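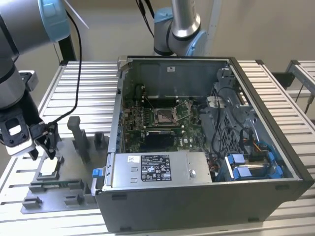 Notes on Reviving an Office Desktop

The Kinora reading room has operated a small computer refurbishment program since February, and I have been asked on several occasions to set down in writing how a donated desktop is assessed before it is placed with a household. The following entry concerns one machine only, a Dell tower received in a lot of older office equipment from Wistum. It is published on my personal site, and the views expressed are my own.

Condition on receipt

The tower arrived with its side panel fitted and a moderate amount of dust at the front. It had been used in an accounts office, and its storage had been wiped by the donor prior to collection. Our intake sheet, numbered 218, recorded one complaint: the machine would power on, run for nine seconds and shut itself off again.

A fault of this kind has several possible causes. The power supply may be failing, a memory module may be poorly seated, or the processor may not be making proper contact in its socket. It is our practice to begin with whatever can be examined without purchasing parts, and for that purpose the tower is laid on its side with the panel off. A computer standing upright on a desk is an awkward thing to work on, and screws dropped into the bottom of the case have cost me more evenings than I care to record.

A word about the layout

Office desktops of this type are, in my view, underrated. The power supply lies along the bottom and has a blue release tab at its end. The drives are held in blue carriers. Colour is used sparingly inside the case, and where blue appears it generally marks a part intended to be handled. Persons accustomed to home-built machines, in which every component seems to require a different screwdriver, are often pleasantly surprised.
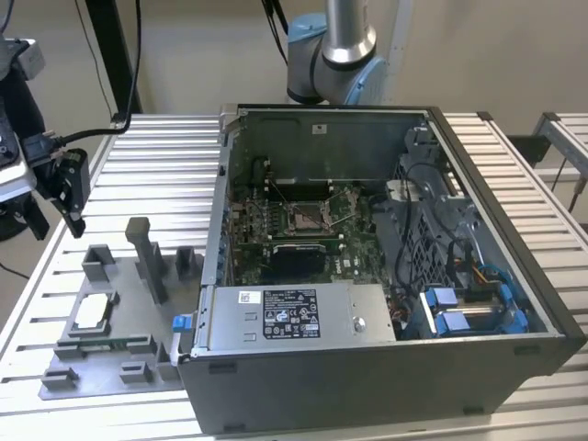 The same consideration does not extend to the cables. Drive cables in an office tower are cut to suit the original arrangement and allow very little slack. Before any of them is disturbed, I recommend making a simple pencil sketch on the back of the intake sheet. It need not be handsome. Mine seldom are.

The label on the power supply should also be read at this stage and its particulars copied down. A replacement unit must match in connector and physical size as well as in wattage, and manufacturers of office equipment are not always obliging in this respect. I have a carton of perfectly good standard supplies at home that fit none of the towers we receive.

The processor and its socket

With the processor out, the retention lever is left raised and the socket can be inspected under good light. This is the part of the work that calls for the most patience. The contacts are very fine, and a single one out of line may be sufficient to produce an intermittent fault. I look across them from two directions with a magnifier and do not touch them. Compressed air is not used near an open socket in our workroom, although I am aware that opinions differ.

A processor that has been removed must be set down somewhere clean and flat. For many years I used the lid of an egg carton, a habit I no longer defend. Parts should have a place of their own beside the computer, so that a chip is not put down among screws or beneath somebody's elbow.

Memory modules are dealt with separately. Each is handled by its edges, examined along the contacts and returned to the slot from which it came. If the fault persists, the modules are tried singly. The process is slow, and it is best begun after the morning tea break, when one is not tempted to hurry.

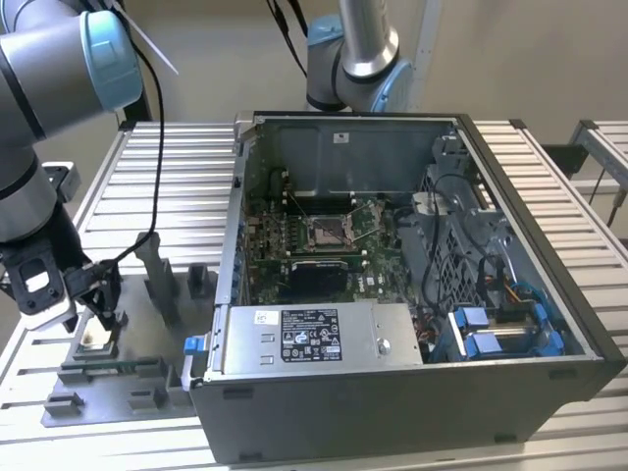

Costs deserve some mention, as readers have inquired. The program had spent $1145 by the close of its first quarter, the greater part of it on solid-state drives and thermal paste. A further $800 has been set aside for monitors, which are donated far less often than towers and are more likely to arrive damaged. Labour is not charged to the recipient.

With respect to the Dell, the likely cause has been narrowed to the processor contact or the power supply, and I have not yet formed a firm opinion between the two. Old thermal paste is to be cleaned away and fresh paste applied at reassembly. Should the fault return, a matching supply will be requested from Koller, the parts dealer on Flokomgate, where the turnaround has been satisfactory in the past.

Donors are reminded that keyboards and power cords are accepted along with towers. Printers are not accepted at present.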